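Labelling Chunky Game Pieces So They Stay Labelled

3 min read

July 19, 2020 | by Tymoshchuk

I've been sticking labels on our big plastic game pieces all week (the Flindesham club set, if you know it) and I've finally got a way that doesn't peel by November! Wipe each piece with a damp cloth, let it dry, then cut your labels with a bit of white border left on. 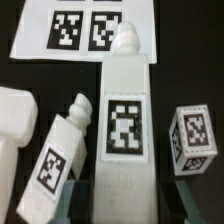
Placement matters more than glue. Go for the upper front, on the flat bit below the knob, and press from the middle outwards. My tall white one has its label up there, and the moulded 96 underneath is still clear of it, though it's so faint you have to hunt for it. I cut just outside the dashed line, so a little of it shows.

Leave them overnight before you play. Oh, and work on something dark – white pieces are much easier to find on it.

Contact | © Gradell | Back to top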